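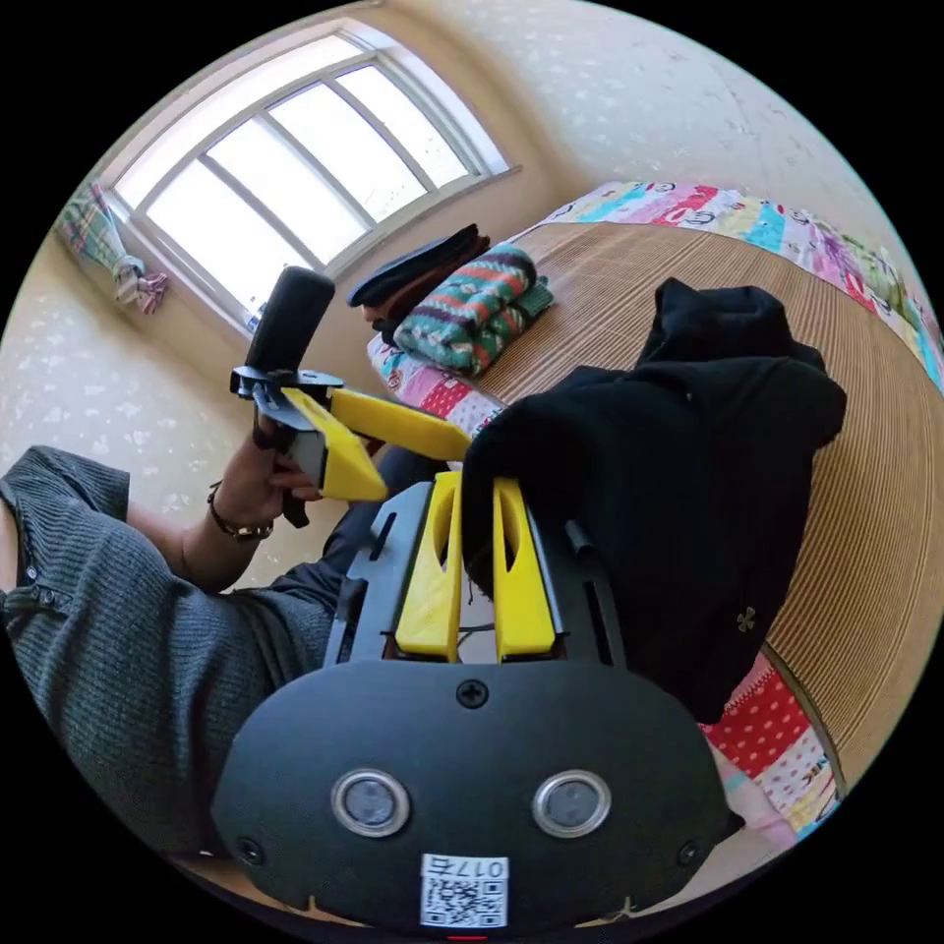 Dye bleed from black cotton is mostly unfixed reactive dye, and a 40 degree wash shifts very little of it. I have been testing this at home since October. Dark tops like the black one on the bed, with a small embroidered emblem near the lower edge, are the awkward case: the emblem thread is often polyester and stays clean while the cotton loses colour beside it. My method is a cold soak, then 60 degrees with no softener.
ebrekke
2007-12-30

Reply from r_onu
60 is too hot for anything with elastic cuffs. You will fix the bleed and lose the fit. Which detergent?

Reply from ebrekke
Premel liquid, no brightener. Cuffs have been fine so far.

Reply from Ferreira_M
Disagree with the soak. Cold water does next to nothing for hydrolysed dye. It needs heat and plenty of water — a full drum at low fill just moves the dye about. I ran 2 loads with the soak and 2 without and the rinse water looked the same.

Reply from ebrekke
Looked the same by eye? I put a strip of white cotton in each rinse and compare the strips dry.

Reply from Ferreira_M
By eye, in a glass jug. Fair point about the strips. I still think your 60 wash is doing all the work.

Reply from margit.h
Salt and vinegar, anyone? My mother swore by it.

Reply from r_onu
Salt helps during dyeing. Afterwards it does nothing useful, and vinegar is for acid dyes on wool.

Reply from margit.h
Her towels never ran, so I shall carry on.

Reply from Ferreira_M
Has anyone tried the Antal sheets? 100 in a box, and they only catch what is already loose.

358 views | 9 comments | Share

Filed under: Laundry & Fabric Care

Recent threads
Pliltano washer stops before final spin
Getting candle wax out of corduroy
Hard water in Altidley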